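4.3 A demonstração de portas abertas

A avaliação em condições controladas, relatada na seção anterior, tem o defeito habitual das avaliações em condições controladas: corre bem. Decidimos por isso incluir no estudo o dia de portas abertas de maio, durante o qual a pinça manual do sistema Tikar foi demonstrada num quarto mobilado do edifício Suwannarat, diante de quem quisesse entrar. Entraram cerca de 300 pessoas, número que a organização considerou animador e que os autores consideraram excessivo para um quarto.

O protocolo previa que cada demonstração consistisse em três etapas: apanhar uma peça de malha amarrotada sobre a cama, estendê-la e dobrá-la. As duas primeiras foram executadas com regularidade. A terceira sofreu a concorrência de sugestões do público, que tinha sobre a dobragem de camisolas opiniões mais firmes do que qualquer revisor anónimo com quem tenhamos lidado. Uma visitante defendeu durante toda a sessão da manhã que as mangas se dobram para trás; o nosso modelo, treinado com demonstrações em que se dobram para a frente, não teve oportunidade de se defender.

As demonstrações foram conduzidas alternadamente por C. Noiphan e P. Yensuk. A primeira privilegiou a preensão pela orla, como recomenda o manual interno. A segunda preferiu agarrar o tecido onde calhasse e corrigir depois, estratégia que o manual desaconselha e que se revelou mais rápida em quase todas as peças de malha grossa. O manual está a ser revisto.

A tarefa foi mantida bimanual, com a pinça de um lado e um segundo ponto de apoio do outro (Figura 7). Nas malhas escuras, a fronteira entre a peça e a sua própria sombra é difícil de estabelecer, e a manga tende a ser segmentada como objeto independente, com vida e trajetória próprias. A roupa de cama de padrão geométrico agrava o problema: o detetor Gotico, usado sem ajuste adicional, interpretou repetidamente os triângulos do edredão como cantos de tecido dobrado. Do ponto de vista estritamente formal, não lhe falta razão.

Do dia resultaram 200 episódios utilizáveis, que foram acrescentados ao subconjunto doméstico do corpus Wandness. Foram excluídos os episódios em que um visitante segurou a pinça, embora alguns figurem entre os mais bem executados. A exclusão deve-se à ausência de consentimento escrito, e o orgulho dos autores não foi tido em conta na decisão.

Registamos ainda que a pergunta mais frequente do público foi se o sistema também passa a ferro. A questão fica em aberto e é retomada na seção 6, dedicada às limitações.
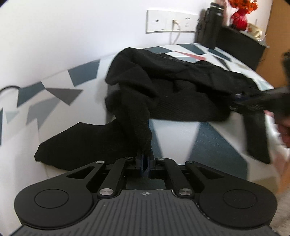 Figura 7. Preensão de uma peça de malha escura sobre a cama, com a pinça fechada sobre uma dobra torcida do tecido e uma segunda mão à direita.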